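Can a machine tidy up after a meeting yet?

Project report, Rekha Pant (with Ankit Vishwakarma)

When we picked our topic in September I wanted laundry, because I hate laundry. Ankit talked me into something smaller: clearing and resetting a meeting room. It sounds like nothing, a two-minute chore, but we ended up with 19 separate steps on our list and argued over most of them!

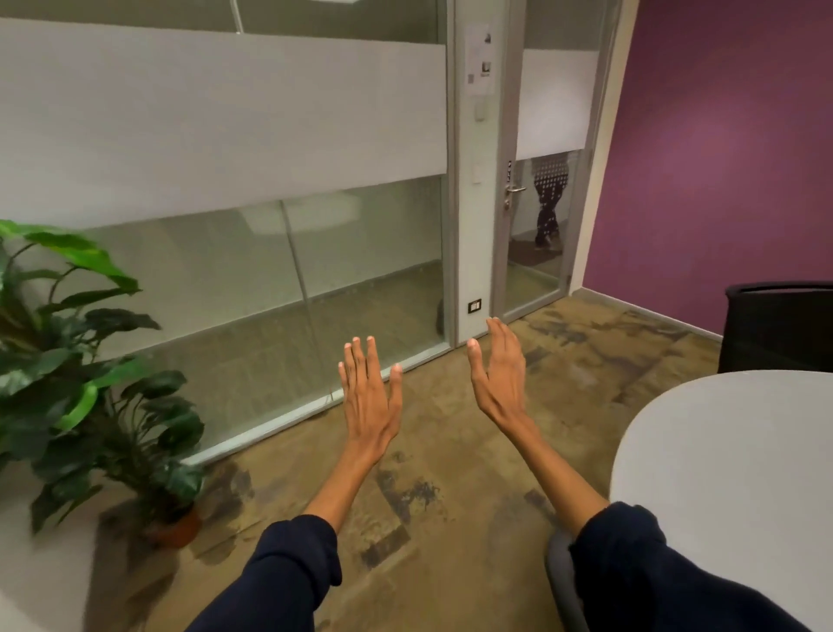 Hands were my half of the project, so I started by writing down what mine do without being asked. I'd never thought about how much of a chore is just getting ready for it. You hold both hands up and apart, fingers curved on one side and a bit spread on the other, and they're already halfway to the shape of whatever you're going to pick up. A simple two-finger grip only opens and closes, so the arm has to do all that clever angling instead (and arms are slow). Rooms are awkward too. A robot coming in through a glass door with a lever handle has a job to do before the job, and clear glass can be hard on depth sensors.

Ankit took the reading side. He went through 173 short clips that people had posted of robots doing chores and noted which ones were sped up, which had a person steering, and which stopped before the fiddly bit. More than a few did all three. Wiping came out best by miles, then carrying. Paper was dreadful. A thin sheet on a smooth top gives you hardly any edge to grab, and we slide it or press it flat without a thought.

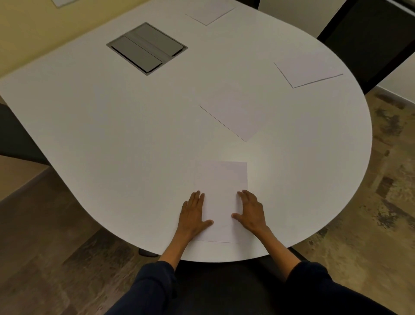
So my answer is "some of it, with help". I'd trust a machine today to wipe a table and maybe push the chairs in, as long as it could take its time. I wouldn't trust it to sort handouts from scrap. Ankit is more hopeful than me and thinks softer fingertips will fix most of the paper trouble, and he may well be right. If we carried on I'd like to do chairs next, the ones on wheels especially.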